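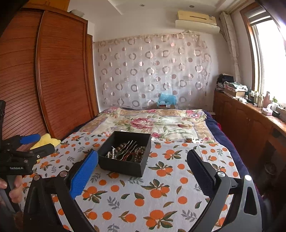
Grultside, 25th July

I've been meaning to write up the Narnik for the tools section ever since we got ours in March, and I kept putting it off, partly so I'd have something to say beyond "wow." I still mostly want to say wow. But I've had enough bad mornings with it now that I think I can be fair.

First, what we do. Morkmont clears and catalogs household estates. A family calls, we go in, and everything small gets sorted, photographed, described and either returned to the family, sold or given away. Furniture is the easy part (really!). What eats our days is the small stuff, and the worst of the small stuff is costume jewelry and hair things, all dropped into one box years ago and left to knit themselves together. Pearls through wooden beads through a hairpin, with a bit of thread in there for good measure. There are 12 of us, and before March every one of us had lost whole afternoons to boxes like that.

The Narnik is a bench unit with two small arms, a tray, a light and a screen. You put a box in the tray, it lifts pieces out one at a time, lays them on felt, and the screen asks you to confirm what each one is. When it can't work a piece free it stops and asks for a person. We rent ours at 940 a month, service included, and the price did cause some sucking of teeth when Andri Eberhard put it up on the wall at our spring meeting.

Setup

Setting it up took a morning. The arms come already mounted, the tray clips in, and the felt mat is the kind you can take off and shake out the door, which we do constantly. The manual is short and pretty good. The only place we got stuck was the network page, and Nabila Lahlou sorted that out over lunch with one hand while eating a pear with the other.

Our bench used to hold the big Hauser magnifier lamp, and there was a bit of a standoff over that. The lamp lost its spot and moved to the window table. I'd advise anyone getting a Narnik to think about this ahead of time! It takes up more bench than the brochure drawing suggests, and you want elbow room on the right for the person confirming.

Teaching it

I had no idea how much I was going to love this part. Out of the box the Narnik is decent with rings, brooches and watches. With strands it's timid. So you teach it, and you do that by doing the job yourself with hand-held grippers – you squeeze, the jaws close, and what you did gets recorded for the unit to learn from. You can do it at the bench, but we do a lot of ours in bedrooms, with the box on the bed, and I'd recommend that to anyone. Our work happens in other people's houses. Boxes get opened on whatever is there, a quilt with flowers on it or a tablecloth thrown over the top, with the light pouring in from one side and a busy pattern underneath everything. Valentin Pfister argued for that from the start and he was right. The early sessions we recorded on plain gray felt gave us a machine that was very good at plain gray felt.

Using the grippers is strange for the first hour. You know exactly what your fingers would do with a knotted strand, and now you have two padded jaws and no fingertips. You can't roll a bead. You can't feel the give in the thread. So you slow down, and you start noticing what your hands have been doing for years without telling you. Hermine Aigner has been untangling necklaces since long before I came to the firm, and she never could explain how she does it. Watching her with a gripper I finally saw it: she goes after the slack. She finds the loosest loop, lifts that, and lets the weight of the rest do the pulling. I always went straight for the knot. So the machine got a lesson that day and so did I, and I'm quicker by hand now too, which I didn't expect from a piece of equipment.

A few practical notes for anyone about to record. Open the jaws wider than feels natural before you go in. Lift straight up and let the strand hang before you move sideways. Keep your failed grabs, at least some of them, and let the recording run while you try again. We deleted all of ours for the first couple of weeks, out of pride I suppose, and the Narnik had no idea what to do when it dropped something. 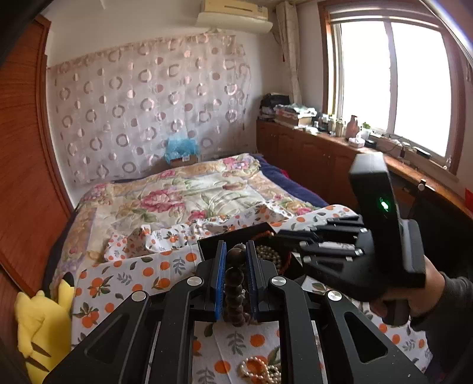
Beads turned out to be the best thing to start on. They're big enough to close on, they hang nicely, and they don't slither the way a fine chain does. Pearls come next. Chain we've more or less left alone, and I'll get to that.

How it does on the job

Give it a box of mixed strands, nothing finer than a bead necklace, and it is a joy. It's slower than Hermine by a good way and it doesn't get bored, so you load it, go and write descriptions, and come back when it chimes. The chime is lovely, by the way, two soft notes, and you can turn it down. Pieces come out laid flat and spaced for the photographer, and the lot sheet is already half filled in. Our biggest single job this summer was lot 1238, which came out of one house in a stack of boxes I would have cried over last year. We had it cataloged in seven days with nobody's wrists in a brace.

Fine chain is the weak spot. It picks up a chain, loses it, picks it up, and then politely calls for help, and by the time it's done that over and over you might as well have done the box yourself. Hairpins are hit or miss. Straight ones it's fine with, but the wavy kind with long prongs it tends to grab by whichever prong is nearest and then drag half the box along. We pull those out by hand before we load. Anything with loose thread gets pulled out first too.

The naming is also only so-so. It calls a lot of things "bead, wood" that are nothing of the kind, and it can't tell you whether pearls are any good, so please don't let it. We had one near miss where a confirm got clicked without looking. Reto Bachmann caught it on the second check, and the second check is now in our written steps, in capitals.

What changed for the rest of us

Other firms in our line keep asking me this one, usually in a lowered voice, so I'll give it proper space. Nobody lost hours. We said so in writing before the unit arrived and I think that mattered more than anything in the manual. What did change is the shape of the day. Sorting used to be a thing we all did together at the long table with the radio on, and you'd get through a miserable box by talking. Some of that is gone. Nabila said one morning that the room had gone quiet, and she was right, it had. We've since put a sorting hour back in after lunch, chains mostly, and everyone comes to it. I look forward to it more than I did when it was all day long!

The other change is who gets listened to. Hermine was always respected, but sort of in the background, the person you handed the awful ones to. Now she plans the recording sessions and decides which ones are good enough to keep, and she gets paid at the higher rate for those days. I'd push for that anywhere. If a machine is going to learn from somebody's hands, that somebody should have a say over it and see it on the pay slip. We also agreed that recordings aren't used to compare people's speed. Andri wasn't sure we needed to write it down. We wrote it down.

There is a tiring side. Confirming on the screen for a long stretch is dull work, duller than sorting, and your attention drifts. We swap every hour and I wouldn't go longer. Holding a gripper for a whole afternoon is also hard on the forearm, so split those days up, and let people sit if the bed height allows it.

And one thing I'd ask any firm to take care over: these are families' things, in families' rooms. We ask before we record in a house, every time, and if the answer is no we take the box back to the bench and record there or don't record at all. Most people say yes, and quite a few want to have a go with the gripper.

Small gripes

The tray scratches if you look at it. The felt mat sheds for the first few weeks. The help button is on the left, and all but one of us confirm with the right hand and keep knocking over our tea reaching for it. Software updates start when they like – two of them landed in the middle of a box, and the arms simply stopped in the air until it was finished. I've written to Narnik support about that and got a friendly answer with no date in it.

Would I get it again?

Yes, and quickly. If your boxes are mostly beads, pearls, brooches and rings, and you have one person in the building with really good hands who'd enjoy teaching, go and try one. If you're mostly fine chain, wait a while and ask to see it work on your own worst box before you sign. Take the box with you. Ours is the one with the green lid and they've asked us not to bring it back.

Next month I'll try to get to the folding photo tent, which Valentin has already broken twice.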